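**Kitchen all-rounder wanted, Pulia House (part-time, ongoing)**

Posted 11/8/21

Do you like a kitchen that's put back together properly at the end of the day? We'd love to hear from you!

Pulia House is a shared home with a big downstairs kitchen that gets used from breakfast right through to late supper. People cook their own meals most nights, and once a fortnight we put on a community dinner that fills the place with neighbours, kids and far too many casserole dishes. It's a cheerful spot to work (the radio is usually on, and there's nearly always something in the oven you'll be offered a slice of).

The job is the washing up, the putting away and the general tidying. You'd be working alongside Chaminda Gamage, who runs the kitchen, and Essam Filali, who looks after the shopping and the pantry.

## What you'd be doing

- Loading, running and unloading the dishwasher
- Hand washing the good knives, the wooden boards and anything with a gold rim
- Wiping down the counter, the sink and the splashback
- Sorting the recycling and taking the compost out to the bins
- Putting mugs and plates back where the next person will look for them
- Helping set up and pack down on community dinner nights

## Hours and pay

It's 30 hours a fortnight, mostly afternoons and early evenings, and we can be flexible around school pickup or study. Pay is $400 a week plus super, with a meal every shift. There's also a one-off $500 payment for whoever takes the job and is still with us in May, our way of saying thanks for sticking around through the busy months.

## Who we're after

You don't need a résumé full of kitchens. Abdelilah Ait Brahim did this job before moving over to the garden, and he'd only ever washed up at home. If you're steady on your feet, happy to chat while you work and don't mind your sleeves getting damp, please apply. A food safety certificate is handy, but we'll cover the course if you haven't got one.
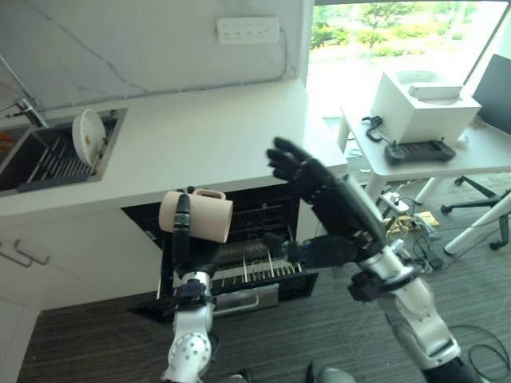
Loading is the bit we're fussiest about, and Essam will happily talk you through it on your first shift. We scrape everything, skip the pre-rinse unless it's baked on, and leave room between pieces so the water can get in. Plates go down in the lower rack, between the upright tines, and mugs like the pink one go upside down up top. Anything left leaning in the drying rack over the sink gets a second look before it's put away, and if there are still specks on the plate it goes round again.

## How to apply

Drop a short note in to Hermenegildo Sandoval at the front desk, 586 Tivodano Street, or ring and ask for him after lunch. Tell us a bit about yourself, which afternoons suit you, and what you like to cook.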